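Ojo, que hoy va de por qué se calienta el ordenador. Tema cortito. Bueno, no tan cortito.

## ¿Por qué quema?

Toca la parte de abajo de un portátil después de un rato de jugar. Calentito, ¿no? Pues dentro hay electricidad corriendo por caminitos muy finos, y cuando la electricidad pasa por un material, al material le cuesta un poco dejarla pasar. Ese "cuesta un poco" se convierte en calor. Lo mismo que en una tostadora, solo que la tostadora lo hace a propósito.

¿Y quién trabaja más? El **procesador**. Hace cuentas sin parar. Sumas, restas, comparar un número con otro. Millones y millones cada segundo. Si le pides un juego con muchos dibujos, más cuentas. Más cuentas, más calor.

## Las piezas, rápido

- **Procesador**: el que hace las cuentas.
- **Memoria**: donde se apuntan las cosas un ratito. Apagas y se borra.
- **Disco**: donde se guardan de verdad. Tus fotos, tus juegos.
- **Placa base**: la tabla grande donde se enchufa todo lo demas. Como las calles de una ciudad.

Las calles de la placa se llaman *pistas*. Son de cobre, y el cobre deja pasar muy bien la electricidad.

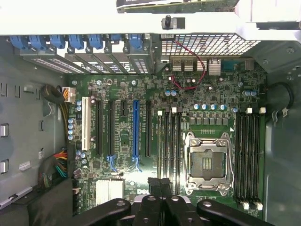
Y claro, si todo está metido en una caja cerrada, el calor se queda ahí. Hay que sacarlo. ¿Cómo? Aire. Un ventilador mete aire fresco, otro saca el caliente. Por eso las cajas llevan agujeritos. Si los tapas con un cojín, mal asunto.

Encima del procesador suele ir un **disipador**: un bloque de metal con muchas láminas finas. El calor sube por el metal y se reparte por las láminas, y el aire se lo lleva. Como cuando extiendes la sopa en un plato llano para que se enfríe antes. Más superficie, más rápido.

## ¿Y si se calienta demasiado?

El ordenador se da cuenta él solo, tiene sensores. Primero va mas despacio, para hacer menos cuentas. Si ni así, se apaga. No está roto, se está protegiendo. Un procesador puede llegar hasta 111 grados en algunos modelos, pero lo normal es mucho menos. ¡El agua hierve a 100!

## Prueba en casa

Necesitas dos cucharas, una de metal y una de madera, y un vaso de agua caliente (con un mayor, por favor). Mete las dos. Espera dos minutos. Toca los mangos con cuidado.

¿Cuál está más caliente? La de metal. Por eso los disipadores son de metal, de aluminio o de cobre.

Preguntas, dibujos y cucharas quemadas: a Dalal Tarawneh, en el buzón del taller. La próxima, los imanes.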